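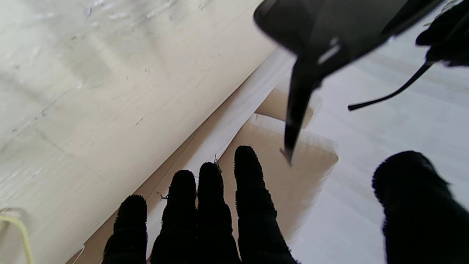 Fingers of a black fuzzy glove, seen close.

I promised to write how it was in Vondale, and then September came with a lot of work, so I am writing only now. I stayed four nights in the Khondokar Guesthouse, on the street that goes up from the bus station. I chose it because the two hotels on the main square wanted almost double, and because in the pictures the rooms had real windows with shutters. I have slept in too many rooms that look at a wall.

The house has three floors and no elevator. My room was on the top, and the stairs are narrow and turn twice, so a big suitcase is a bad idea. I carried mine in two parts, first the books and then the rest. The room itself was good: a bed that does not make noise, a desk big enough for a computer and a plate, a heater under the window. The bathroom is across the hall and you share it with one other room. In four nights I met my neighbor only once, he was brushing his teeth and we both said sorry.

Check-in was a little confusing. The paper said reception is open until 9, but the door was locked when I arrived at 8:40 and I had to call. Dilek Tatlı, the owner, came down after some minutes with flour on her hands. She was preparing the dough for the breakfast. She gave me two keys, a long one for the street door and a short one for the room, and asked for a deposit of 40 for them. I got it back on the last morning, in the same notes I think.

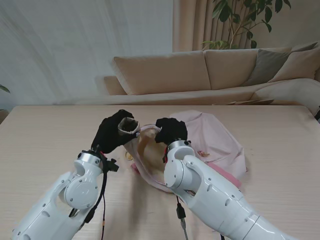

The breakfast is the reason to come back. It is served in the old kitchen on the ground floor, from 7 until 10, and everybody sits at the same long table. There is bread from the house, white cheese, eggs if you ask, and a dark jam that I first thought was plum but it is mulberry. The coffee is weak. I told this to Dilek on the second day, carefully, and on the third day there was a small pot only for me. After this I could not complain about anything for the rest of my stay.

What I liked less was the noise from the street before six in the morning, when the trucks deliver to the Gomex store on the corner. With closed shutters it is better, but then the room becomes dark and warm. If you sleep lightly, ask for room 2 or for any room on the garden side. I asked too late, they were all taken by a group of teachers who had come for a choir meeting. They practiced on the stairs one evening and that was very nice - I left my door open.

The curtains and the bed covers are new, made by Viltex, a small workshop in the same town. Dilek was proud of them and told me the price of everything, which I will not repeat.
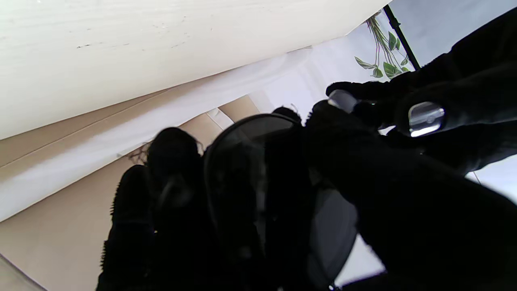
Can you cancel without losing money?
Up to 48 hours before arrival the guesthouse returns everything you paid, and after that you lose the first night.

I paid 200 in total for the four nights, breakfast included. For this price I do not know a better place in the town, but I must say I have tried only this one and the hotel near the bridge, which has closed. Take slippers with you, the floor of the hall is stone. And if you arrive late, call from the bus and not from the door, the phone rings in the kitchen and it takes time until somebody hears it.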